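Students teach two robot arms to pack eggs

A student robotics team at Plonilgate Technical College is spending the term on a job most people do without thinking: moving eggs from a table into a tray.

The project, called Panton, uses two robot arms that share one work surface. Each arm has a two-finger gripper, and either one can be guided by hand controls while a student practices the move. The recorded practice runs are then used to train software that will try the same job with no one at the controls.

Yaowalak Chaimongkol, who leads the team, said the group picked eggs after a first project with wooden blocks turned out to be too forgiving.

"You can squeeze a block as hard as you want," Chaimongkol said. "With an egg you have to think about where the fingers go before you close them."

The team has recorded 1,682 practice runs since August. Students work in pairs, one on the controls and one resetting the table and writing down drops and bad grips. Pairs switch places after 40 runs. Anyone who wants to drive the arms has to pass a short safety check first and keep clear of the work surface while they are moving.

Oranuch Nilsuwan, who teaches the automation class the team grew out of, said the hardest part for most students has been patience. New drivers tend to come in too fast and bump the egg, which then rolls away from the spot where they planned to pick it up.

"They want to fix it in the middle of the run," Nilsuwan said. "I tell them to back off, open up and line the arm up again."

Nilsuwan said the class has also changed how it grades the work. Students used to be scored on speed alone. Now a slow run with a clean grip earns more than a quick one that ends in a drop, and each pair turns in a written log with its recordings.

The team will show the project at the Moda student automation meet, where it is entered in the food handling group. Teams there get 8 minutes to set up and must run their robots on a table supplied by the organizers. Last year the college entered a sorting robot named Duangkaew and finished with 93 points, its best score at the meet so far.

Practice is open to visitors on Thursday from 4 p.m. in the automation lab. Students from other programs who want to join can sign up with Nilsuwan at the same time. No programming experience is needed.

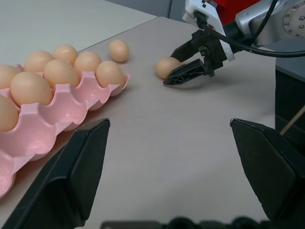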